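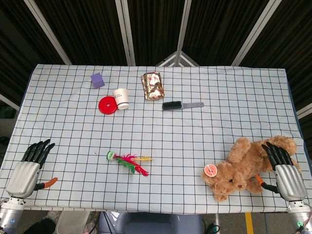

Week 4: Colliders, layers and why your player falls through the floor

Welcome back! Last week you got a character walking around on a flat plane, and I saw some great stuff (Senad Dervishi's snail on roller skates is still making me smile). This week things start bumping into each other, and for my money it's the most fun you can have in the whole course.

A collider is an invisible shape attached to an object. The physics engine never looks at your lovely model. It looks at the box, sphere or capsule you wrapped around it, and that's what makes it fast. A box test takes a handful of comparisons. A mesh with thousands of triangles takes a lot more, and you pay for it every step.

Start simple. Open the Rikholm project, pick the crate and add a box collider. Press play, push it, enjoy it! Then make the box twice as wide as the crate and play again. Feels awful, right? Players notice a bad collider long before they notice a bad texture.

Now the falling problem. Our engine runs physics 60 times a second. Between two steps a fast object can jump clean past a thin floor, and neither step sees them touch. This is called tunneling. You have a few ways out:

Make the floor thicker. Cheap, and often all you need.
Cap the falling speed. I use 30 units per second in Rikholm.
Turn on swept tests for that one object. Leave them off for everything else, please.

Layers come next. Put the player on one layer, pickups on another and scenery on a third, then open the layer table and uncheck the pairs that never need to meet. Coins don't have to collide with coins. When we did this in Drulham, the pair checks in the cave level dropped to 22 and the thing just flew.

Reading: Karagiannis, course notes, from page 71 up to the part on slopes. Skip the proofs on a first pass and come back to them when you're curious.

Lab: get the ball in Drulham to the exit without it leaving the track. Change the colliders only, no touching the models. Bring your layer table with you, even if it's half done.

Živko Karagiannis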